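Dark blue bedding leaving colour on white sheets

Posted in Laundry and Linen, Sunday, February 20, 2022

hisville_flat
I bought a navy blanket and two navy pillowcases from Fomingate in July. They've been washed twice on 40 with the darks, and there is still a bluish tinge on my white fitted sheet every time I change the bed. The label only says "wash separately". Do I keep washing until it stops, or is the dye just bad? I'd like to save the sheet too if I can.

Bravo
Take them back. Mine did the same.

inditz
Two washes isn't much for navy. Wash the blue things on their own at 30, with a colour detergent and a full rinse, and don't leave them sitting in the drum afterwards. Mine needed four goes before the water ran clear -- the pillowcases were quicker than the blanket.

To test, press a damp white cloth on a corner for a minute. If it picks up blue, wash again before it goes back on the bed.

For the sheet, soak it overnight in oxygen bleach and warm water, then wash as normal. Don't tumble dry it until the tinge has gone, as heat can set the dye. Chlorine bleach is fine on plain cotton but not on anything with elastane in it.
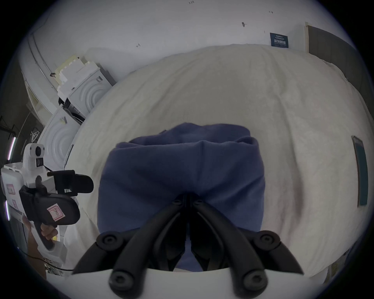 Does vinegar in the rinse fix the dye?
It doesn't do much for modern dyes. A colour catcher sheet in the drum is more use, though it only picks up loose dye and won't stop it coming out.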